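Search this site Search Enter keywords

Test Home Grippers on Soft Things

Most people who build a hand gripper at home test it on a bare workbench. I did that for 166 grasps in June and learned very little. A box on a hard, flat board is the easiest job there is. My view is that home builders should move to cloth early, before they are happy with the hardware.

Harish Shetty, who shares the Kiltley workshop with me, disagrees. He says soft ground adds too many unknowns and you should fix the linkage first. I see the point. A loose pivot is easier to find when nothing else moves. But houses are full of beds and sofas, and a tool meant for a house has to reach into them.

Cloth changes the job. If the tips come in low, they can catch the fabric and lift it with the object. If they stay high, they may miss a thin box completely. A sponge gives way when squeezed, so a grip force set for cardboard tells you little about it. I changed my finger pads 7 times over this, and I would not have changed them once on the board.

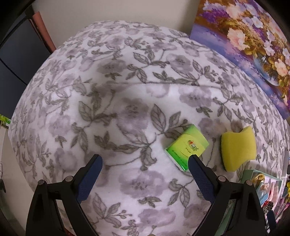
What I would ask of other builders

Publish the failed grasps too. Pavithra Chettiar posts hers – all of them – and I have used that list more than any parts guide. Say what the object was resting on. A success rate without that line is not much use to the next person.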